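Terry Towel

A terry towel is a piece of cloth covered in little uncut loops of yarn, and I've been fond of them long enough that I ended up writing the entry for this household encyclopedia. The name covers bath towels, hand towels, washcloths, beach towels and the robes people steal the name for (terry cloth, toweling, Turkish toweling, take your pick). I'll mostly stick to the hand and bath kinds, which are the ones I fold every day of my life.

How it's made

Terry is woven with two sets of lengthwise yarns. One set is kept tight and makes the ground, the flat part you'd see if you shaved the loops off. The other is kept slack, so that when the weft gets beaten up against the cloth the slack yarn buckles and stands up in loops. Weavers call the loops pile. Most towels have them on both sides. If the loops on one side are sheared you get velour, which looks gorgeous on a shelf and in my opinion dries you about as well as a curtain.

Cotton is the usual fiber because it soaks up water so well. Linen terry exists and feels scratchy in a pleasant way, and there are bamboo viscose ones too, which I find a bit slippery!

Parts of a towel

The flat woven stripe near each end is the border, or dobby border if it has a small pattern in it. It has no loops, so it shrinks differently from the rest, and that's where the puckering on old towels comes from. The long sides are the selvages, and the short ends are hemmed. My oldest bath towel, a Storstead, has been through nearly 1,000 washes by my reckoning and the hems went long before the middle did.

Folding

There are as many folds as there are linen closets. The plain one is the half fold: long side to long side, then end to end, then once more if your shelves are shallow. The thirds fold (I grew up calling it the hotel fold) tucks both long edges inward so that only a smooth rounded edge shows at the front. The Judik fold is a regional thing from around Panance, where I learned it, and it starts on the diagonal, with one corner brought across before anything is squared up. Gerardo Ignacio ran the laundry at the Ignacio guesthouse there and could do a stack of 34 before his coffee got cold. I timed myself once and gave up at 17.

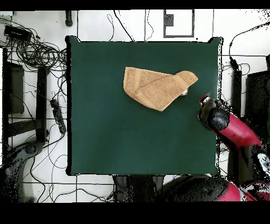

Terry is a funny cloth to fold because the loops grab each other. A cotton sheet slides and you can nudge it straight, but a towel stays wherever you dropped it, crooked corner and all, and you have to lift the layer and lay it down again. A good snap before you start helps. So does a flat surface bigger than the towel, though I've done plenty on my own knees.

Care

Wash new towels before using them, go easy on detergent and skip fabric softener, which coats the loops. Shake them out before they go in the dryer. If you snag a loop, snip it level with the others and leave it be; pulling it draws out the yarn beside it. I keep 4 in rotation for each person in the house and move the clean ones to the bottom of the pile.

See also: Bath mat, Huck towel, Linen closet, Waffle weave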